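A morning at the Wurcombe mill open day

In March I visited the knitting mill at Wurcombe, which opens its doors to visitors two times in a year. I came by the early bus from Enton and was at the gate before nine. The ticket includes coffee and a bun, and both were better than I expected.

The yarn store

Our guide was Gus Bellamy, who started at the mill as a boy and knows every machine by its noise. He showed us the cones of cotton and let us pull the thread to feel how strong it is. The store holds more than 200 colors, but black is still what the customers order most.

The knitting hall

It is very loud inside, so take the ear plugs they offer at the door. The circular machines make a long tube of fabric, and Gus explained that a simple T-shirt can be cut from such a tube without side seams. I did not know this – at home I went to look at my own shirts.

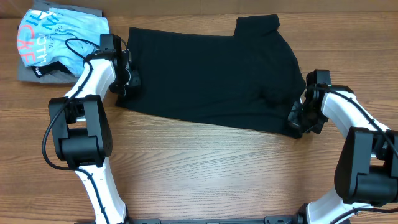
The shop and the way back

The shop sells seconds at low prices. I bought 3 pairs of socks and a gray scarf for my neighbor Sorin Sima. Cards are not accepted, and the nearest cash machine is in Pennington.

The last bus to Enton leaves at 4:10 from the stop on Drendine Road, 220 meters from the gate. The next open day is in the fall.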